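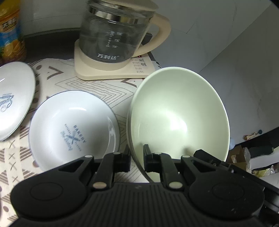

Gripper at the rim of the green bowl, table task.

7 min read
16 shares | 2 comments

Section 4. Setting up and recording the table task

This section covers the dish-moving task used by the Celcombe robotics club. Read Section 3 (charging and pairing) first. Members work in pairs, with one person on the gripper and one on the log sheet.

4.1 Before you start

1. Lay the patterned cloth on the work surface and smooth it flat. Wrinkles catch the fingertips.
2. Put out the bowls and plates. Use the ones from the Drunis crate. Do not bring your own from home, even if they look the same.
3. Move the kettle to the back of the surface. Leave it on its base.
4. Check that both fingers open and close fully. If one finger lags, look at the hinge pins for crumbs or thread.
5. Open the Kosen logger on the laptop and enter your team name. Everyone shares the passcode 1306.

Caution: Do not use the kettle as a practice object. It is glass and it is heavier than the grippers are meant to lift.

4.2 Picking up a bowl

1. Bring the gripper in low, with the fingers open.
2. Place one finger inside the rim and the other outside.
3. Close slowly until the bowl stops sliding.
4. Lift it a short way, hold, and carry it to the target spot.
5. Lower it until the base is flat on the cloth, then open the fingers.

Note: Tilting a bowl toward you makes the rim easier to reach. Write "tilted" in the log if you do this. Mhairi Forsyth sorts the recordings by grasp type in December and has to go back through any that are not marked.
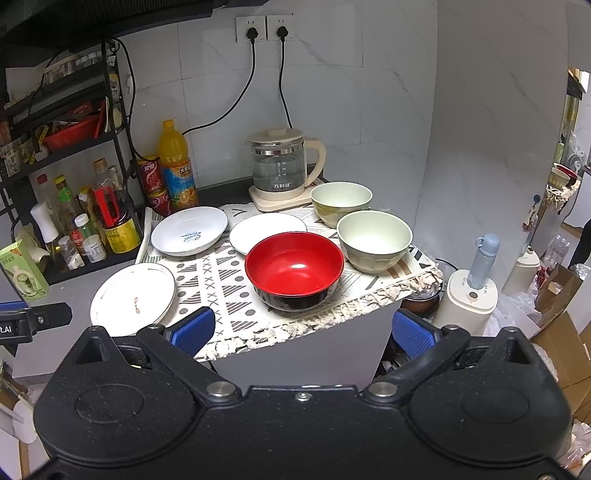

4.3 Changing the layout

Change the layout after every 7 recordings. A model trained on one arrangement will do badly on any other, and last term's entry lost points for this.

1. Swap the positions of at least 2 items.
2. Let some items overlap. A plate partly behind a bowl is fine, and so is one bowl in front of another.
3. Stack the plates for one layout and spread them out for the next.
4. Leave bottles, cans and other kitchen things where they are. The Moser round is judged in a working kitchen, so the recordings should look like one.
5. Write the layout number on the log sheet before you start again.

Caution: Keep your sleeves and the gripper clear of power cords. If a cord is in your way, stop the recording before you move it.

4.4 If something goes wrong

Bowl slips during the lift: Set it down and finish the recording. Mark it "slip" and keep the file.

Plate will not come up off the cloth: Slide it to the edge of the surface so that one finger can get underneath. Your partner should keep a hand below it.

Cloth moves with the dish: You are pressing down too hard. Raise the gripper slightly and try again.

Logger shows no signal: Close the program, unplug the gripper, plug it back in and reopen the program. Any recording under way is lost.

4.5 Finishing up

1. Save the session and wait for the green check mark.
2. Wipe the finger pads with a dry cloth.
3. Wash the dishes and return them to the crate, plates on the bottom.
4. Sign the log sheet. Both partners sign.

Continue to Section 5 for uploading.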